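Food Styling and Table Setting, Unit 4 handout
Casual produce: piles, cloths and color
May 2022

Okay, so last week we did bowls, and a few of you asked why I keep banging on about piles when bowls look perfectly nice. Fair question! Bowls are forgiving. You drop the fruit in, the rim holds it together and you walk away. A pile on bare cloth has to hold itself up, and it shows you much faster whether your sizes and colors are working. So this week it's piles.

Before you come in, please read the Cunha chapter in the course reader (the short one, skip the part on silverware). Hala Helmy's notes from the August workshop are at the back of the reader too, and I still think her page on tablecloths is the best thing in there.

Start with the cloth. I know you want to start with the fruit, everyone does, but the cloth decides half your colors for you. Blue is my favorite for warm produce. Oranges, tomatoes and yellow plums all jump forward on it, and dark plums go quiet, almost like shadows. If you only own white cloths, borrow a blue one from the cupboard by the sinks and write your name on the sheet.

Patterned or plain? Nicanor Esteban, who taught this unit before me, would say plain every time, and we argued about it for years. I like a big grid or a stripe with small fruit, as long as the lines are thin enough that the eye can leave them alone. Tiny dots are fine too. What I'd avoid is a print of fruit under actual fruit (I've tried it, it was a mess).

Then there's ironing. Please don't iron everything flat. A few soft folds off to one side give the light something to do, especially if you've got a window on that side. My own rule is 80 percent calm, 20 percent rumpled, but that's just me, and Lurdes Quintela in the Thursday group does lovely work with the whole thing bunched up.

Now the pile.

Pick one boss. It should be the biggest or the shiniest thing you have, and it goes high. A large dark plum is great for this. Put smaller and brighter pieces low and in front, where they'll catch people's attention first. Citrus is handy here because the skin is pitted and dull next to a glossy plum, and you get two textures for the price of one.

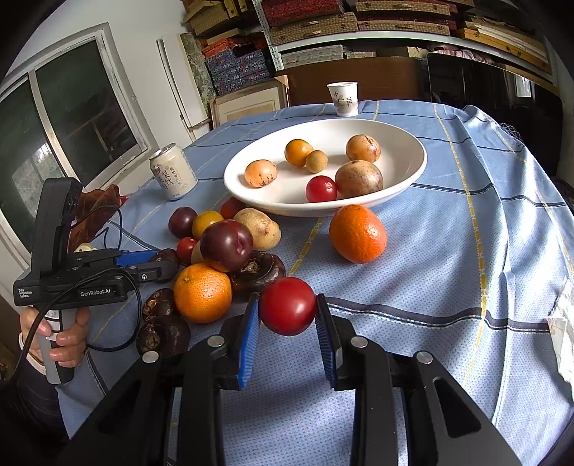

Add something plain, too. I'm a big believer in the potato! A lumpy tan potato next to a plum makes the plum look twice as expensive, and it keeps the whole thing from turning into a fruit ad. Cherry tomatoes are good for the edges — just go easy, they roll, and three of them always end up on the floor.

Leave the dents and spots alone. You can turn a bad side to the back if it really bothers you, but one small mark on a plum is fine by me.

For next time: bring 2 setups on the same cloth, one with a boss on top and one without. Keep each to a size you could cover with a dinner plate. Zsófia Győri has kindly offered to open the room early for anyone who wants the window table, so email her and not me. And bring a damp rag for the juice.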